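Kerora Sim Recorder: first month with it

I bought a seat license for Kerora in October and I've been collecting demonstrations in it nearly every day, so here's the long version of what I told the Skostia forum.

What it does: you drive a simulated arm, it logs joint angles, gripper state and every camera view, and out comes an episode you can train on. That's the whole tool, and I love how little fuss there is. My old setup needed a separate script for cameras that dropped out of step with the arm. In Kerora everything shares one clock!

The scene library is the best part. You get living rooms, workbenches and a pile of odd hardware, and you can move the camera anywhere – out in the room, or down low by the fingers (I record both now). I'm up to 58 episodes on the sofa set alone, out of 1548 in total.

Two views from the same session:
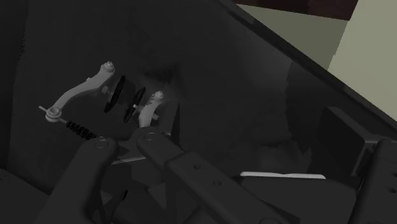
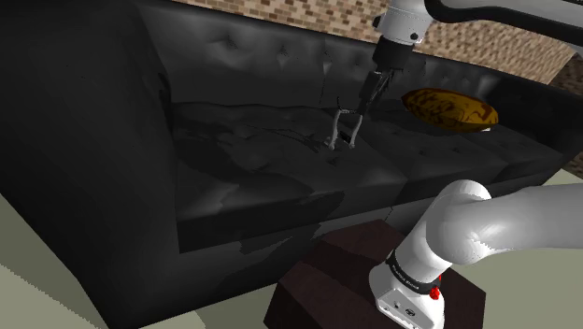 Dark upholstery and a dark gripper are hard going for a policy, and I'm glad to have that in the mix. My Tondden episodes were all bright tabletops and the model got spoiled.

Gripes? The shadows have ragged edges at default quality, and export crawls once a batch passes 200 episodes. I split mine and get on with it. The replay editor makes up for a lot: scrub to the fumble, trim, save, next one.

Comment from Carvalho: Agree on the replay editor, but go easy on the trimming. I cut every fumble from my first batch of 56 and the policy had no idea how to recover from a bad approach. Put half of them back and it got a lot steadier. Do you keep your failed grasps in a separate folder or tag them in place?

Tagged in place, with the filter off by default. I'll try adding more of them back in this week.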